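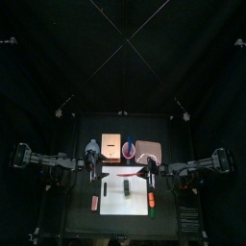 Tapio Pitkänen wrote to us that he had compared three grippers on paper for a whole winter, and he learned more in one afternoon when he let two of them pick up the same pen. We agree with him, and many of the questions we receive begin at this point. We answer the most common ones on this page.

By the Trinell test bench team
15 Aug 2026

We use cookies to remember your language and to count visits. Accept all | Settings

Why do you test with office things and not with standard test blocks?
Our customers ask us for help with small, mixed objects. A marker rolls, an eraser is soft, and a box stays where it is until you push it. With blocks of one size, the Senura fingers and the Bratu fingers gave us nearly the same result in March. With pens they did not.

Which object is the most difficult?
A pen that lies flat on a board. The fingers must come down very near to the surface without pressing on it. If your arm has an error in height, you will find it here first. A marker that lies on the table beside the board is a second good test, as the height is different there and the controller must know it.

Do I need two arms to compare two grippers?
No. You can use one arm and change the gripper, but please calibrate again after each change. With two arms facing each other you save this time, and you can also try handing an object from one to the other. Be careful that both arms do not go to the middle at the same moment. In our controller this is a setting with the name "shared zone", and it is off when you install it.

How many attempts are enough?
We make 40 attempts for each object and each gripper. With 10 attempts you can see that something is very bad, but you can not say which of two good grippers is better. In our last comparison the Senura gripper succeeded with the flat pen in 82 percent of attempts. We do not publish the Bratu number yet, because we changed the finger pads in the middle of the series and must repeat it.

Is a fixed camera sufficient?
For choosing the object, yes. For the last movement we recommend also a camera on the wrist, especially with thin objects. The arm itself can hide the object from a fixed camera exactly when you need to see it.

Does a black table make problems?
It helps with light objects and makes it harder with dark ones. A black marker is easier to find on a white board than on the black surface, so we place objects on both. Please write down which surface you used, otherwise your results can not be compared with ours.

Can I use the Bamow controller with my own arm?
If your arm accepts position commands over the network, normally yes. Error 103 at the first start means that the gripper is not registered. Open the tool menu, choose the gripper and restart the controller.

May I send you my own objects?
Yes, up to one small parcel. Please do not send glass or anything with liquid inside. Write your return address on the parcel and also on a paper inside it.

Related pages
Changing finger pads on the Senura gripper
Setting up a shared zone for two arms
Bamow controller: list of error codes
Wrist camera calibration, step by step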